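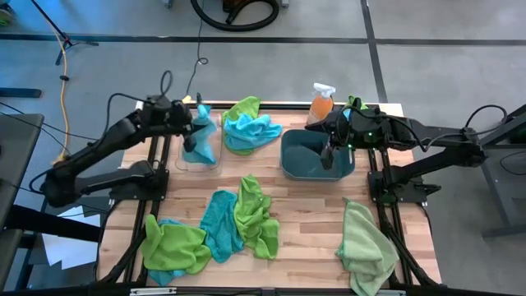
Our supervisor's first comment on the draft was that teaching by hand looks easy until you have to do the same thing the same way seventy times, and that we should say so early on. We agree, and most of this report deals with that problem.

Teaching a two-armed robot to handle towels by remote control
Student project report, Husmont workshop, 31/03/2019

1. Aim
The project started in October. We wanted to find out how well a pair of robot arms can learn to handle cloths when a person guides them through the job, with no movements written out in code. We chose microfibre towels in blue and green. They are cheap and soft, and they never land in the same shape twice, so a fixed program is of little use.

2. Set-up
The two arms are mounted on opposite sides of a wooden table with a black aluminium frame. Each has a gripper. At the back of the table are a clear plastic container and a dark teal bin, and towels are also left loose on the table top. The operator works with a second, smaller pair of arms which we call the Trukau handles. When the operator moves a handle, the large arm on that side follows it. The software that stores the joint positions is called Gyamfi and was left to us by last year's group. We changed the way it names files and fixed a fault that dropped the last second of each run.

3. Method
We first tried moving the large arms directly, with the motors slack. This worked for one arm. With two arms the operator had to lean over the table and kept blocking the cameras, and the second arm sagged while the first was being moved. After 9 runs we changed to the handles.

A run begins with towels in the containers and on the table, and ends when the operator presses the foot switch. We recorded 226 runs in all. The first 70 were done by a single operator, and the rest were shared between the three of us.

4. Results
The model trained on the first 70 runs was steady but slow. It lifted a single towel well and had trouble when two were stacked, often taking both. Adding the shared runs made it faster and less regular. When we watched the recordings again we saw why: one of us pinched towels by a corner, another by the middle, and the third changed from one to the other when tired.

We threw out the runs with middle grips and trained again. Corner grips then became much more reliable. Towels hanging over the side of the table remained a problem, as the gripper tended to close on the frame.

5. Cost and time
Parts came to 3,111 crowns, mostly for the handles, which we ordered from Rornitz. Recording took longer than planned. Resetting the towels between runs used up almost as much time as the runs themselves.

6. Further work
The next group should agree on one grip before recording anything and write it down. We would also fit a force sensor to each handle, as the operator at present feels nothing when a gripper closes. The recordings and the changed Gyamfi files are on the workshop drive.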